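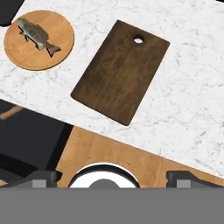
Page last changed: 19/05/2020

Chapter 6
Showing the Robot: What a Demonstration Does and Doesn't Teach

Suppose the job is to move a fish from a round board to a rectangular one. Any adult can do it, and most could explain it in one sentence. The view that opens this chapter, rendered in simulation from just behind the gripper, has both boards on a marble counter, the fish still on the round one. The usual claim is that a person need only steer the gripper through the job a few times and the robot will pick up the rest. This chapter asks how much of that claim survives a close look.

Two ways of showing are in common use. In the first, called kinesthetic teaching, a person takes hold of the arm and pushes it through the motion while the joints record where they have been. In the second, teleoperation, the person stands or sits apart and drives the arm with a controller, a headset or a second, smaller arm. A simulated arm has nothing to grab, so simulated tasks belong to the second group. Keep this in mind when you read papers that compare the two. The comparison is often made on different tasks, with different people, and then reported as if only the method had changed.

6.1 What gets recorded

A demonstration is a list of moments. At each one the software stores what the cameras saw, where the arm was, and what command the person gave. The person's reasons are not stored. If the operator swings wide on the way to the fish, the record can't say whether she was avoiding something, had a poor view, or had simply drifted. A learning program that copies the swing copies it for no reason at all.

Look again at the opening view with this in mind. The gripper takes up the bottom of it, and its two fingers flank a round white object with a dark rim that has no part in our job. A human reader sets that object aside at once. A program trained on a few dozen recordings has no grounds for doing so. If the object shows up in the same spot in every recording, the program may come to lean on it, and may fail when it is moved. Researchers call this a spurious cue. You will meet it again in Chapter 9, in less friendly surroundings.

6.2 The Folville recordings

Halldóra Skov and Baltazar Robles collected 2,914 demonstrations of simple kitchen transfers over one long season at Folville, using a teleoperation program called Wutine. They threw out every recording in which the object was dropped or set down in the wrong place. That left 1,733.

Most readers nod at this step — bad examples out, good examples in. It deserves more suspicion than it gets. Many of the discarded runs held a near miss followed by a recovery, and recoveries are exactly what a robot needs once it has strayed from the path. A program that has only watched clean runs has never been shown how to get back to one.

The trained program then scored 91 percent on test runs. Before you admire the number, ask what was varied. The boards changed position by a hand's width at most, and the lighting stayed fixed. When a group at Riihimäki repeated the tests in September with a different counter and a smaller fish, the score fell below half. Neither result is wrong. They answer different questions, and only the first one made it into the summary.

6.3 Who is doing the showing

Operators differ more than most reports admit. Some pause before each grasp, and a program trained on their runs may learn to pause, sometimes forever. Mixing several operators can blur two sensible paths into a third that runs straight into the edge of a board. Robles kept each operator's runs in a separate file for this reason. The practice costs almost nothing and is still uncommon.

Before reading on, write down how you would tell a stranger to do the fish transfer over the phone. Mark every word that depends on something the stranger can see and you can't. Keep the page, as Section 6.4 begins with the Zukholm method for labeling demonstrations, and you will need your list to judge whether the labels add anything.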